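Atieno Koech
1 January 2023

New year, new thread! A few of you asked what our robotics club at Cerwood has been up to, so I'm going to ramble about it for a bit. Get a cup of tea.

Quick background. We're a student club, we meet after lectures, and this year's project is called Erkine. The goal is to teach a robot arm to do small table jobs by showing it how, over and over, until it gets the idea. Picking things up, putting them down somewhere else. Sounds easy. Ha.

I joined knowing how to solder (badly) and how to write a bit of Python (worse). If you're at Cerwood and thinking you don't know enough to come along, please come along, we'll find you a screwdriver.

So how do you show a robot something? The way we do it, you hold a little arm in your hand and move it about, and a bigger arm copies you. Little one is the leader, bigger one is the follower. It's a bit like puppets, only the puppet has opinions about your elbow.

The first time I had a go I gripped it like I was hanging off a cliff. Everything I did was jerky and my wrist hurt for the rest of the evening. You have to hold the handle quite loosely and let your whole arm do the moving. I tell every new person this and every new person ignores me, which is fair, I ignored it too. 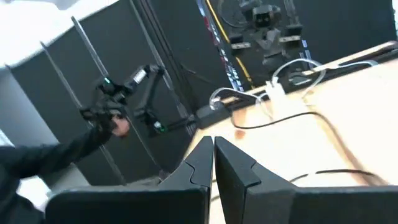

The other thing that takes ages to learn is going slowly. You want to hurry the boring parts and then the recording is useless, the arm lurches and you have to bin it. We've kept 149 good runs so far and binned far more than I'd like to admit on here.

Also - cables. So many cables! I spent one whole session just working out which adapter fed what. There's now a rule that you label both ends before you plug anything in. I made the rule. I have broken the rule.

We're entering the Athumani student challenge in February, in the sorting category. You get 3 attempts and they keep the best score, and you don't see the objects till you're there. That last bit is what keeps me up at night. Our arm is pretty happy with things it has met before and goes completely to pieces over a new mug.

Last year's team (before my time) finished on 907 points, and there's a bit of paper on the club door with the number on it in huge marker pen. No pressure then.

My own job between now and then is the grip. At the moment it either squashes things or lets them slide out, and I want something in the middle. I've been trying softer pads on the fingertips and closing them in two steps, a gentle touch first and then a squeeze. Early days, but the sponge survived.

Someone asked what we call the arm. Grolarora. It was meant to be a temporary name and I can't spell it without looking at the sticky note.

Right, that's my break over. If anyone has done this sort of thing and has tips on grip, my replies are open - especially if you've got something to say about mugs. I'll post again once we've tried it with the new pads.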